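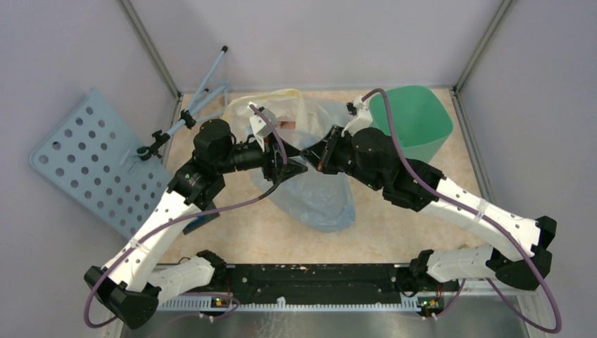
Bimanual bag task: right arm stalls near handover
Bunix forum > Planning

mtang_ctl
Two arms, thin plastic bag, planner at 30 Hz. When the grippers get close the right arm stops and replans until timeout. Log shows 2613 rejected states, all fingertip pair collisions. Padding is 3 mm.

Raltent
Drop the padding to zero for that link pair.

quezada
Wouldn't do that. Your cables loop outside the elbows and aren't in the model, so the error is already on the optimistic side. Whitelist the fingertip pair for the last segment only.

Raltent
Cables have nothing to do with fingertip pairs.

quezada
They do if he edits the global value, and people always do.

mtang_ctl
Per-segment whitelist works in sim. On hardware it still stalls in almost every run.

bromar
Check timestamps. Ours had 200 ms of lag on one arm's joint states.

mtang_ctl
Right arm is stale, yes. Tianyou Qiu is patching the driver.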